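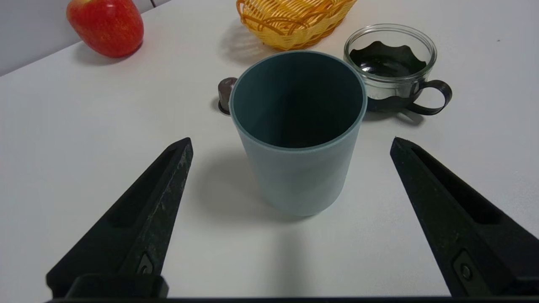 7. Checking the gripper fingers

1. Press Stop on the Tiltano arm and wait 15 seconds.
2. Check the screw near the base of each finger. Tighten it if it moves.
3. Wipe both fingers with a dry cloth. Scuffs on the black surface are normal. Replace a finger if it is cracked.

Caution: keep hands clear while the fingers close.
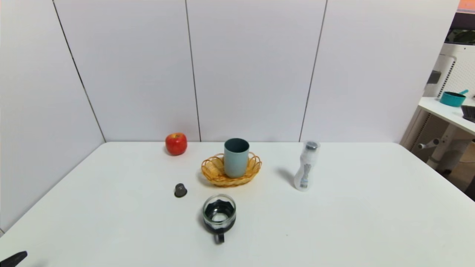
The head view is set separately from the wrist view. Open Views, choose Head and run test 4. Items near the back, such as the apple, must be as sharp as the glass mug. If not, refocus and repeat.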